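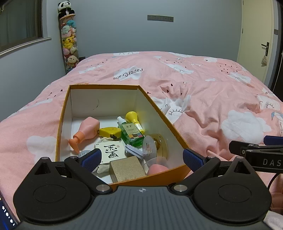 Kartini Wattimena objected, in a comment on the first draft of this section, that a box of mixed small goods has no single correct arrangement and that sorting "by kind" only moves the disagreement to the question of what a kind is. The objection is accepted in part. In the present study the categories were therefore fixed by handling properties and left independent of use.

**3.2 Contents of the open carton**

Figure 1 (start of section) shows a mixed fill in an open rectangular carton with a white interior. The fill combines bottles, a yellow tape measure, a pair of white gloves, a makeup sponge and several small containers. Under a use-based scheme the pump bottle and the sponge would probably be stored together as toiletries, and the tape measure would be set apart as a tool. Under the handling scheme the sponge is grouped with the gloves as a soft item, and the bottles form a class of their own.

Soft items present a particular difficulty. They take up whatever space is left to them, and in a mixed fill they tend to lie partly under harder objects. The gloves in Figure 1 are in this condition. Removing a covered soft item first may shift whatever rests on it, so the protocol adopted from the Nelcombe storage trials calls for hard items to be taken out before any soft item is touched.

Bottles were treated separately from boxes for two reasons. A bottle lying on its side can roll when a neighboring object is removed, and a pump or spray top extends the item beyond its main body. Box-shaped items have flat faces and can be set against a wall of the carton, where they serve as partial dividers.

**3.3 Reduced fill**

The reduced fill was introduced to separate the effect of object shape from the effect of crowding. Its items are regular in outline, such as a square wooden block and a clear plastic cube with a round reddish-pink ball inside. 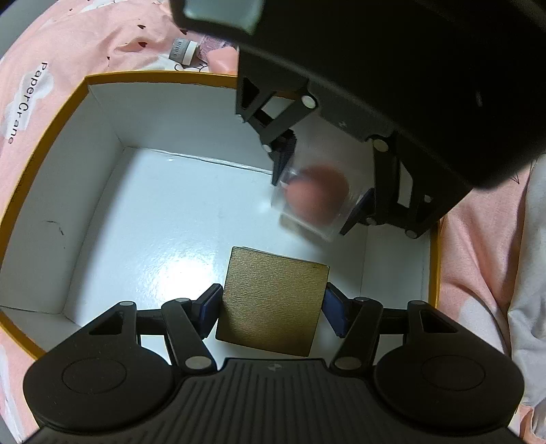 *Figure 2. Square wooden block and clear cube at the open carton.*

With a reduced fill, the order of removal matters less and the choice of resting place matters more. A block may be placed flat or upright, and each position leaves a different usable area on the floor of the carton. The cube raises a further point of classification, as it can be counted as a container or as a solid. We follow Antoniadis in treating any closed transparent container as one item together with its contents.

Sessions in the main series were limited to 30 minutes, and 29 were retained for analysis. The results are reported by handling class in Section 4.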